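Looking After a Wooden Table: Tips That Have Worked in Our House

November 26, 2021

I love a bare wooden table. No cloth, no runner, just the grain and whatever you are eating off! Ours has been through homework, bread dough, a leaking fish tank and more birthday candles than I can remember, and it still looks good because looking after wood is so much easier than people think.

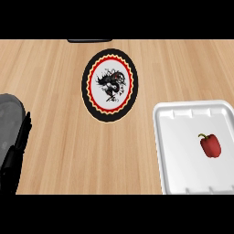
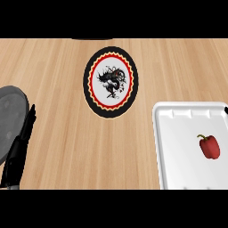

An oval plate on bare wood, pale grain all around it.

Everyday wiping

A cotton cloth, wrung out hard, then a dry one straight after. I go with the grain, end to end, and dry the seams between the planks last (old toothbrush if there are crumbs in there, and there are always crumbs in there). Skip the spray cleaners with a glossy promise on the label. They leave a film, the film catches dust, and soon you're scrubbing at something that was never dirt in the first place.

For sticky patches, one drop of dish soap in a bowl of warm water does nearly everything. Jam, syrup, the ring from a juice glass – gone in a minute.

White rings

The cloudy white kind is moisture sitting in the finish, and it is very fixable. Lay a dry cotton dish towel over the ring and press with a warm iron, no steam, for a few seconds at a time. Lift and look. Press again. I usually get there by the fourth or fifth try, and it is the most satisfying job in the whole house!

If you don't trust yourself with an iron, rub in a little plain mayonnaise, leave it overnight and buff it off in the morning. It sounds like nonsense. It worked on my mother's sideboard and on both of our nightstands.

Black rings are a different animal. Those have gone down into the wood itself and you'll be sanding.

Sanding a small spot

Start gentler than you want to. On an oiled table I use 400 grit and a cork block, moving with the grain, and I feather out well past the mark so there's no dip when the light comes in low. Wipe the dust with a barely damp cloth and let it dry fully before any oil goes near it. On a varnished table, leave the sandpaper in the drawer unless you are ready to redo the whole top.

Oiling

Twice a year is plenty for us, once in January when the heating has dried everything out and once in summer. Thin coats! I can't say this loudly enough. Pour a little, spread it with a lint-free rag, wait 20 minutes, then wipe off every bit that hasn't soaked in. Leave it overnight and do it again if the wood still looks thirsty. My first attempt was one enormous coat and the table stayed tacky for 6 days. We ate on the porch.

Oily rags go flat outside on the fence to dry, never balled up in the trash. They can heat up by themselves and catch fire, so please don't skip that one.

Plates, dishes and feet

Most of the scratches on our table came from the bottoms of things. Turn your plates over and run a finger around the foot – if it feels like sandpaper, it is sandpaper. You can smooth an unglazed foot by rubbing it on a wet sharpening stone for a minute or 2. Do it over the sink, and rinse well.

Serving dishes that live on the table get little felt dots underneath. I buy the sheets and cut my own with a hole punch, much cheaper, and check them now and then for grit.

Anything from the oven goes on a trivet, and I mean a thick one. Cork is my favorite and the thin woven kind lets heat straight through.

Dents

Small dents in bare or oiled wood will often come up with steam. Damp cloth, warm iron, a few seconds, and the fibers swell back. Let it dry, sand lightly, dab of oil. I did this under the window where someone (me) dropped a rolling pin, and I have to hunt for the place now.

Next up is cutting boards, and I have a lot to say about cutting boards.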